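Drundine Laundry

Two-armed household demonstrations, driven by hand from start to finish
Version 2, November 15, 2019

What's in it

Drundine Laundry is a set of 400 demonstrations of one very ordinary job: getting clothes off the furniture and into a laundry basket. A person drives both arms by remote control, the robot does what it is told, and we record the lot. We started collecting in July with a single shirt and a single basket, and we had so much fun with it that the set kept growing!

Clothes are lovely things to teach with. They never land the same way twice, they hide their own edges, and they will hang off a fingertip in ways you didn't plan for. If your method copes with blocks and cups and you want to give it something harder, please try it on these.

Changes since version 1

Basket start positions now vary a lot more. In version 1 the basket was nearly always straight ahead, and policies learnt to drop things at one spot on the floor whether the basket was there or not.
Gripper opening is stored as a fraction from 0 (closed) to 1 (open). Version 1 had it the other way up on the left arm only. Sorry about that one.
The test split has been redrawn. Don't compare scores across versions.

How the demonstrations are made

The driver holds a pair of small leader arms. We call the pair Rafferty. Each joint on Rafferty maps straight on to the same joint on the robot, so there's no button pressing and no menu to learn — you move your wrist and the robot moves its wrist. Most people get the feel of it in an afternoon.

Drivers work from the head camera view and don't look at the room. We were strict about this. If the driver can see something the camera can't, the recording contains choices that a policy has no way of explaining to itself, and training suffers for it.

The instruction given to the driver is one line, saved with each episode, such as "put the red top in the basket". How to do it is left open. Some drivers pinch a sleeve and swing, some bring both hands in and lift, and one or two like to drag the basket closer first. All of that is kept, and the strategy field says which it was.

Episode layout

Each episode is a folder holding:
head.mp4, the head camera video
joints.csv, measured positions for both arms
leader.csv, the positions sent by Rafferty
meta.json, the instruction, the driver number, the strategy and the outcome

No episode runs past 2000 steps. At that point the recorder stops by itself and the outcome is written as "timeout". Use leader.csv as the action and joints.csv as the state. The two drift apart slightly when a finger is pressing on something, and that gap is useful — it's the nearest thing to touch you'll find in the data.

Splits

70 episodes are held out for testing and the rest are for training. The split is by garment, so nothing in the test folder has been handled in training. There's no separate validation folder; carve your own out of the training episodes.

Failures

We kept them. A drop followed by a second try is some of the best material in the set, and it's marked "recovered" in meta.json. Episodes where the garment ended up on the floor and stayed there are marked "dropped". Filter those out for plain imitation, or keep them if you're training something to judge success.

Known rough edges

The arms cover part of the view whenever they reach forward, and with a basket low in view its near side can be out of sight altogether.
Handles are thin and get confused with the rim at low resolution. Train at full size if you can.
Grasps on soft furniture are harder to read than grasps on a table, as the surface gives way under the fingers.

Getting started

Unpack the archive, point the Bravura loader at the top folder and ask for one episode. The loader checks that the video and both joint files are the same length and will complain loudly if they aren't. For a first run, pick an instruction with one brightly coloured garment and a clear route to the basket, and play it back at half speed before you train on anything.
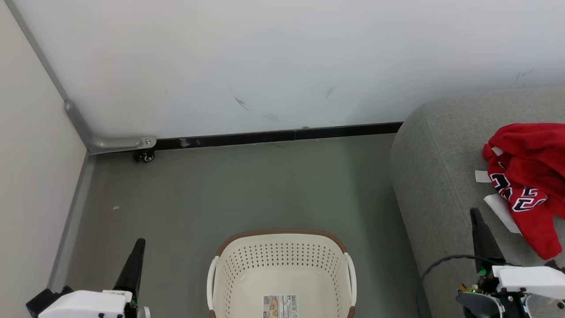 Once playback looks right, move on to the Trarkisier baseline in the scripts folder. It's a small model that trains overnight on one card, and it makes a decent yardstick for your own. Bug reports and odd results are both very welcome on the issues page. Please include the episode number and the loader version.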